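Wevlow Home Help > Storage and Tidying > Cables and Small Electronics

Best way to untangle and store a boxful of wired earphones?

Posted by fatville_flat, April 7, 2019

I have an open plastic storage box of wired earphones that has built up over several years. Different colors, mostly the thin rubbery kind of cable, a few with a heavier black cord. They were dropped in one after another with no ties on them, and lifting any one pair brings up three or four others.

Two things I would like to know. First, is there an order of working that is faster than picking at whichever knot is on top? I timed myself last night and one pair took 8 minutes. Second, what should I wind them on afterward so that they don't end up the same way by June? I have a few flat plastic organizers with rounded ends and one small binder clip, and I can buy more if there is a reason to prefer one type.

I don't want to cut anything. All of them worked when they went in.
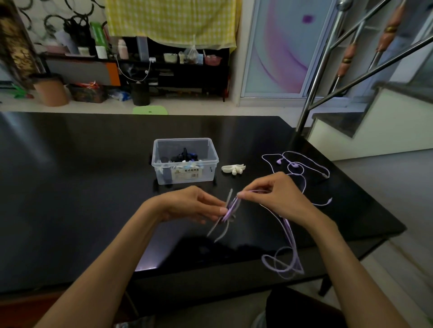 Order of working matters more than finger strength. Take one mass out of the box and put it on a hard, smooth table. Cloth grips rubbery insulation and holds the knots closed. Then work on a single pair held up off the surface, the way the lilac one is being handled, with one hand pinching the bundle near its middle and the other drawing a strand out of it. The loops below should hang free. Gravity opens them while you work, and a strand that hangs can turn and lose its twist, which it can't do lying flat.

Details:

Find the plug first. It is usually slimmer than the earbuds and it passes through loops that the earbuds will not. Feed the plug back through the tangle and leave the earbuds where they are.

Enlarge before you pull. If a knot is tight, push slack into it from both sides until you can see which strand crosses over which. Pulling on the ends of a thin cable sets the knot and stretches the conductors inside.

The Y-split, where the left and right leads join, is the weak point. Do not use it as a handle. If both leads are twisted around each other above the split, hold the split still and let the two earbuds spin.

Finish each pair before starting the next, and wind it at once. A loose finished pair left beside the pile will be back in it before you have done the third.

For your second item: flat organizers with rounded lobes are fine. The radius is what counts. A cable wrapped around a sharp corner takes a set there and eventually breaks at that point. Wrap with light tension, and do not bend the cable hard where it enters the plug.

Posted by skelus47

I disagree with skelus47 on one point. I would separate by type before untangling anything. Thin pastel cables and heavier black cords behave differently, and the stiff ones tighten around the soft ones when you pull. Get the black ones out first. They keep their shape, so they are easier to trace through the mass by eye, and the rest loosens a good deal once they are gone.

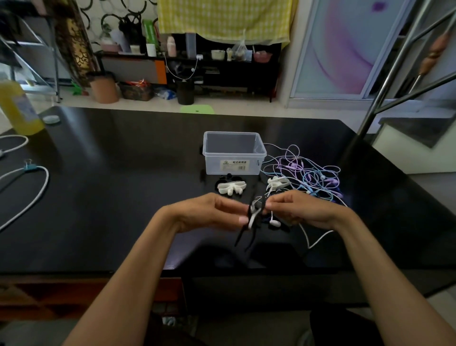 After that the thin ones can be done in any order. If two of the same color are caught together, mark one plug with a scrap of masking tape so you know which strand you are following.

On storage, I have tried these:

Figure-eight around two fingers, closed with a small binder clip. Costs almost nothing. The clip can dent soft insulation, so close it over several turns of cable at once and keep it off the single strand near the plug. Also good for charging cables, laid in a long oval.

Lobed winders. Slower to wrap but they stay wrapped in a box. Pack them on edge like index cards so you can pull one out without lifting the others.

Zip bags, one per pair. Works, takes more room, and people stop putting things back in them.

Twist ties with a wire core. Avoid. The ends scratch the insulation.

I did 61 pairs for a school surplus sale with the clip method, and it held up in a drawer.

Posted by begum_cables

just put them in a bag and shake it, mine came apart. or throw them out, who needs that many

Posted by wirebox100

Shaking adds knots. A loose cord in a moving container tangles more the longer it moves, and that is probably how the original box got that way. Please don't do this with anything you want to keep.

Posted by skelus47

Thank you. I tried the black cords first and then fed the plugs back through as described. The second pair went much faster than the first. One still has a tight knot just above the split, and I have left it alone until I have better light. The finished ones are going on winders, on edge, in the same box.

Posted by fatville_flat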